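Stirnthorpe to Begin New Waste Sorting Rules for Offices and Shared Buildings

September 2018

The Town of Stirnthorpe will introduce revised waste sorting rules for offices, schools and shared residential buildings this fall, following a trial that began in April at 12 addresses in the Parnine district. The rules cover the separation of paper, food scraps and general trash, and set out how bags are to be closed and left for pickup.

Under the present system, each building makes its own arrangements inside and the Town collects from a single point at the curb. The Office of Public Works found that this led to a high number of mixed loads, which the sorting station at Skarnusis is required to turn away. During the last budget year the station recorded 3,947 rejected bags from shared buildings alone.
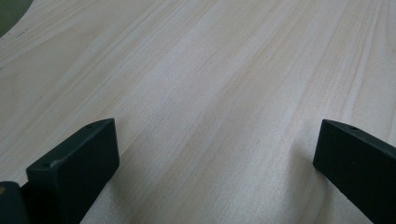 The revised rules place the first sorting step indoors. Every room with a desk or work table must have a basket for general trash within easy reach, and every floor must have one shared point for paper and one for food scraps. Building managers may choose the size and color of the indoor baskets. The Town will supply the shared bins at no charge.

Jae-hoon Yeom, Director of Public Works, said the change was intended to reduce the work now done at the curb. "Most of the mixing takes place before a bag leaves the building," Mr. Yeom said. "Our crews cannot correct it in the street, and they should not be asked to open bags that have already been tied."

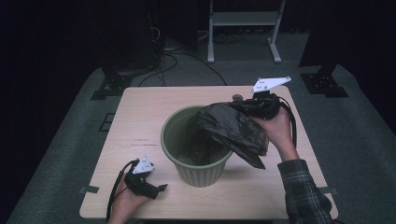
Of the staff and tenants who returned a comment form at the close of the trial, 81 percent said the shared points were placed where they could use them without difficulty. The most frequent complaint concerned food scrap bins on upper floors, which several tenants wished to see emptied more often. The Office has since changed the schedule for those bins from one pickup a week to two.

Bag size was also raised. Liners that are too small for the basket tend to slip below the rim and leave the inside soiled, and oversized liners add to the volume of plastic sent to Skarnusis. The Office will publish a chart matching common basket sizes to liner sizes and will send a printed copy to each building manager.
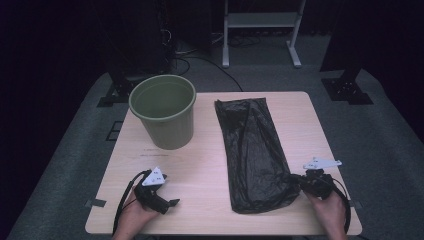
A green wastebasket and a black plastic garbage bag on a table.

Collection at the curb will be handled by Bae Hauling under its existing contract. Routes will remain as they are, with the exception of Parnine, where pickup will move to the early morning. Buildings with a loading area may ask to have bags collected there.

Notices will be mailed to all owners of record before the rules take effect. A building that is found out of compliance will first receive a written reminder and will then have 12 days to make the needed changes. No fines will be issued during the first three months.

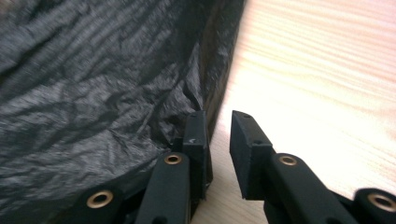
Do the new rules apply to single-family homes?
Single-family homes will stay on the current household schedule, and their owners do not need to take any action.

Owners and managers who wish to request shared bins may do so in writing or in person at the Office of Public Works, Stirnthorpe Town Hall. Requests should state the number of floors in the building and the name of the person responsible for waste pickup.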